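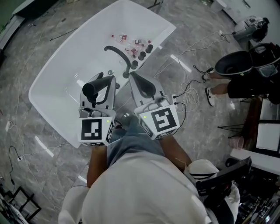
*Figure 3. Table with rounded outline, white.*

## 3. Placing and leveling the table

This section applies to the Butus Ristlow table in all colors. The legs must already be attached as described in the previous section.

**Caution:** Two people are needed to turn the table over. Do not drag it on its legs, even on carpet.

1. Clear the place where the table will stand. Leave at least 600 mm between the edge of the top and the nearest wall, so that chairs can be pulled out.
2. Turn the table upright and set it down on all its feet at the same time.
3. Press down on the top near each leg in turn. If the table rocks, note which foot lifts.
4. Turn that foot counterclockwise by hand until it touches the floor. Small turns are enough on most floors.
5. Put a spirit level on the top, first lengthwise and then across. Adjust the feet again if needed.
6. Tighten the lock nut on each foot with the flat wrench from the Bravo hardware bag.

**Note:** The outline of the top is curved, so do not use the edge to line the table up with a wall. Measure from the legs instead.

### Load

The top carries up to 55 kg when the weight is spread evenly. Do not sit or stand on it. Clamp-on lamps and vises can mark the edge – place a piece of felt under the clamp.

### Cleaning

- Wipe with a damp cloth and mild dish soap, then dry.
- For ink or marker, use Eltisell surface cleaner. Leave it on for 2 minutes and wipe off.
- Do not use scouring powder, steel wool or acetone.

### If the table still rocks

Check the leg bolts first. A bolt that was tightened before the others were started can hold the leg at a slight angle. Loosen all the bolts on that leg by one turn, press the leg flat against its plate and tighten them again, a little at a time. Then repeat steps 3 to 6.

Check the bolts again after the first month of use. Replacement feet are listed under spare parts at the back of this manual.

Text revised 2025-03-10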